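Workshop notebook, April
Interview shoot for Grudeveo, prep day and day one

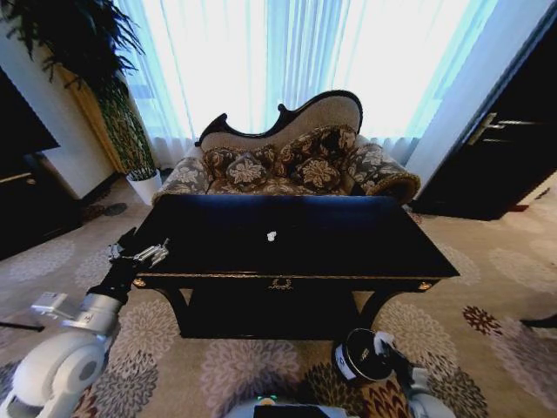 Before leaving

Call was 7.15 at the unit. Van loaded by 8. I did the kit list on paper again instead of the tablet, and it was quicker, so I'm sticking with that for small jobs.

Taken: both main bodies, the 35, 50 and 85 primes, the 24-70 as a spare, two LED panels, the big soft source with the grid, four stands, two C-stands, sandbags, black cloth, the short slider, lavs, boom, recorder, the small monitor. Left behind: the haze machine (client said no), the long slider (no room in the van with the flats in).

One lav transmitter has a worn battery door. It holds with a strip of tape across it but it needs a proper fix. I've put a yellow tag on it. Please don't take the tag off until the door has been replaced.

The job, for anyone picking this up

Grudeveo want a film of four minutes for their website and a set of short cuts for social. They sell flooring to small hotels and guest houses. The film is built on interviews with people who have bought from them, plus some footage of the fitters working. Yanti Wijaya is producing and did all the pre-calls. Her notes are in the job folder under Grudeveo / research and they are worth reading before you sit down to edit, as she has marked which stories each person told well on the phone.

Day one is interviews only. Day two is the fitters at Huststead. Day three is held as a spare and we release it at noon the day before if we don't want it.

Camera settings

Both cameras at 25 fps, 180 degree shutter, white balance fixed at 5600. Log on both. The B camera has been coming out slightly green against the A camera since the last firmware update. I shot the colour chart on both at the start of each setup and again after lunch. Please use the second chart for the afternoon clips, the cloud came over and the fill changed.

A camera on the 50, a bit to the left of the interviewer's head. B camera on the 85, wider angle round to the side, for cutting. I tried the slider on B for the first interview and took it off after ten minutes. The movement was fine but the wheels gave a tick at one end of the rail and the boom was picking it up. Cleaned the rail back at the unit in the evening and there was grit in it. Still a faint tick. I think one bearing has gone.

Lighting

Key was the big soft source with the grid, at 40 per cent, from camera left. No fill for the first person, just black cloth on the other side to keep some shape. For the second and third I swapped the cloth for a white board because they both wore dark jackets and were disappearing.

Glasses on the third interviewee. Raised the key by a foot and tipped it down and that got rid of most of the reflection. There is still a bit when she looks up. Yanti asked her to keep her chin level and she managed it for most of the takes.

Second panel as a hair light, very low. It flickers below ten per cent. I had it at 12 and it behaved. This is the older of the two panels and I wouldn't trust it for slow motion at all.

Sound

Lav on track one, boom on track two, safety copy of the boom at minus 12 on track three. Room tone recorded for a full minute after each person. The first one has a lorry in it, so use the one from the second interview if you need a long stretch.

Levels were good except for one burst of laughter near the end of interview two, which clips the lav. The boom is clean there.

There was a fridge somewhere below us that came on every so often. We got it switched off after the first interview, and I put the van keys on top of it so that we couldn't drive off without turning it back on. Old trick but it works every time.

Interview notes

Interview one. Nervous to start with. Yanti's first three questions were throwaway ones and by the fourth he had settled. The best answer is the one about choosing the floor for the breakfast room. He starts it twice, use the second start. He says the company name wrongly in the middle of it (stress on the first part). We asked for it again at the end, on its own, so it can be dropped in under a cutaway.

Interview two. Very good talker, very long answers. The shortest usable one is still over a minute. Whoever cuts this will need plenty of footage from day two to cover the joins. She also told a story about a wedding party that we can't use as it names the couple.

Interview three. Quieter, more careful, probably the opening of the film. Her line about walking in after the fitters had left is the one Yanti wanted from the phone call and she gave it again nearly word for word. Take two.

We were meant to have a fourth, from Grirurdale, but he rang at lunchtime to say he couldn't get away. Yanti is seeing if he can do it at Huststead tomorrow. If so I need to bring a chair with no arms, and the black cloth.

Cards and backup

Eight cards used across the two cameras and the recorder. All copied to both drives on the evening of day one, checksums run, no errors. File count on each drive is 1,829 including the sidecar files, so if you open a drive and see a different number, stop and ask me before you do anything with it.

Drive A is in the safe. Drive B is at my house. Cards stay unformatted until the first assembly is done. I know this means we are short of cards for the Sembiring job, so I've ordered two more. They should be here before that one starts.

Naming is as usual: job, day, camera, card. I got one wrong, card three on the B camera was labelled as an A card for the first few clips. Corrected on both drives and noted in the log sheet.

Things that went wrong

The small monitor dropped its picture twice. It was the cable, the one with the blue tape. I have cut the end off it and put it in the bin so it can't find its way back into the bag.

We overran by 25 minutes. Most of that was me relighting between the first two people. With the white board already on a stand it would have been a five minute change. For next time, rig both and swing one out of the way.

I forgot to get release forms signed before we started. Yanti had spares and all three are now signed and scanned, but it should be done while they are being miked up.

One of the stands has lost its rubber foot. I used a folded bit of carpet under it all day. There is a bag of spare feet in the second drawer at the unit, but they are for the thicker legs.

For day two

Pick up Yanti at 7.
Knee pads. It will be floor level stuff for most of the day.
Spare lav, the good one.
Bring the 35 for close work with the fitters, and the macro if it is back from the other job.
Ask the fitters about the noise of the cutter before we set any levels.
Wide shot of the outside first thing if it is dry. If it isn't, leave it until last.
Batteries: all on charge as of 9 pm. Number six is slow to take a charge and reads full when it isn't, so keep it for the monitor.

To do at the unit

Lav battery door.
Slider bearing.
Order rubber feet, thin size.
Look at the B camera colour against the A with the charts side by side, and write down the correction so we aren't doing it by eye each time.
Invoice for the first half goes out once day two is done. Yanti has the purchase order number.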